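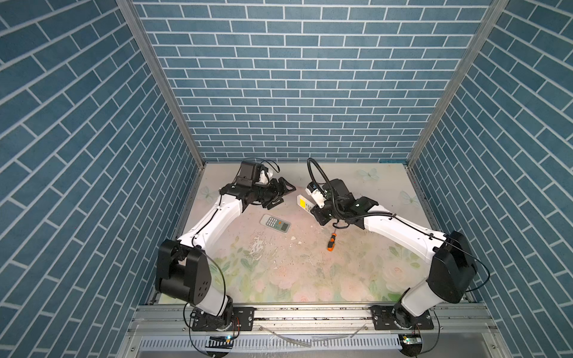
The Long Life of Kitchen Oilcloth

Before there was vinyl there was oilcloth, and in the kitchens of Stutby it never really went away. Go into the older houses along the harbor road and you will find it on the table, tacked under the edge or hanging down in stiff folds. Most of it is floral. Some of it has been there for longer than the people who eat at it have lived in the house.

Real oilcloth is cotton or linen that has been coated with boiled linseed oil, left to dry, rubbed down and coated again. A good piece gets 4 coats. Color goes on before the last one, and the last one gives it the shine. The drying is slow, and in a damp February it can hold up a whole batch. The smell stays in the cloth for months. People who grew up with it either love the smell or can't stand it.

The Rendow works opened in a former net loft and for a long time was the only maker in the district. At its busiest it had 28 people on the floor and sold to shops up and down the coast. The patterns were printed with wooden rollers, one roller to a color, so a rose with pink, dark pink and green needed three passes. If the cloth shifted between passes the green landed beside the stem. Those lengths were sold cheap as seconds, and many local families bought nothing else. You can still spot them.

Roses were always the best seller. The works tried checks, ships, fruit and a plain gray that was meant for offices, and each of them sold for a few seasons. Roses sold every year. One reason is practical. A busy pattern hides crumbs, knife marks and the rings left by hot cups, while a plain cloth shows all of it by the second week.

Vinyl took most of the trade. It was lighter, it didn't crack when folded, and it could be wiped with anything. Rendow switched over its main line and kept one small oilcloth table at the back. When the works closed, the rollers went to Kundach, a dealer in used mill equipment, who sold them off in lots. A set of 18 ended up with Tomoana, a two-room print shop that makes table covers and shelf paper. It still uses them, mostly for short runs ordered by the yard.

Looking after the old kind takes a little care. Roll it, never fold it. Wash it with lukewarm water and a soft cloth, and dry it right away. Skip bleach and scouring powder, which take off the top coat and leave dull patches that hold dirt. Some people wipe it with milk twice a year to bring back the shine. Others say this only makes it sticky, and both sides have tablecloths to prove it.

When a cloth has worn through at the corners it usually gets cut down. The middle goes on a smaller table. The strips line drawers, cover jam jars or go under plant pots on the windowsill. In one house on the harbor road the same yellow roses are on the kitchen table, on the pantry shelves and on the inside of the shed door, where they keep out the draft.

Tomoana sells oilcloth by the yard from its front room and closes at 2 in the afternoon. Bring your table measurements and add a hand's width on each side for the drop.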